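Home | Notebook | Bench | Stores | Search

Stasside notebook, October, just after 9

Came down to sort out the small table by the bench seat before the Enard lot arrive. It has become the place where things are put by people who fully intend to come back for them. Sarmiento's note from last month says "keep clear". Fine word, clear.

Moved the tape to the drawer afterwards, where it will be safe and impossible to find.
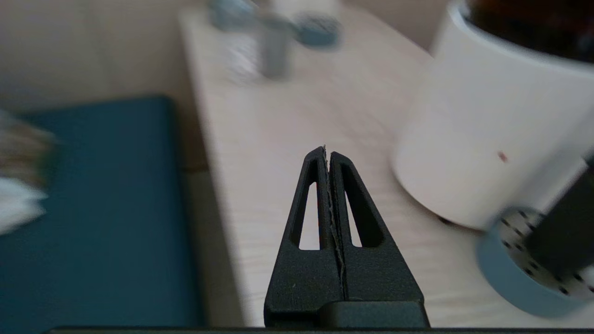 Table with white cylinder, tape, and a pale scrap of something thin.

On to the grey cup and its blue holder. The holder has a ring of little holes in the top, and I have now heard 2 theories about them: drainage, and pens. I tried a pen. It went in as far as the clip and sulked. The cup goes in the middle and that seems to be all anyone asks of it — though a cup that needs its own stand has ideas above its station.
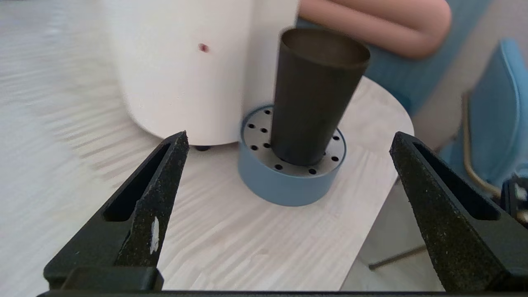
Dela Boateng

Pushed the cup down and gave it a quarter turn. Will look again after lunch. If it leans I am blaming the cup, as the holder came from Narnham and they get touchy.

Tabletop wiped. The rounded corner catches your hip much less than the old square one did, I'll give it that. Floor tiles still to do.

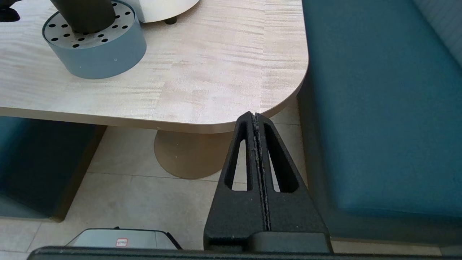
Cup and holder on the table, teal bench alongside.

To do: mop under the pedestal, find lid for pens tub, ask who wants the tape.

Recent entries
Shelf 21, again
The Narnham delivery
Labels that stay on
Kettle rota (revised)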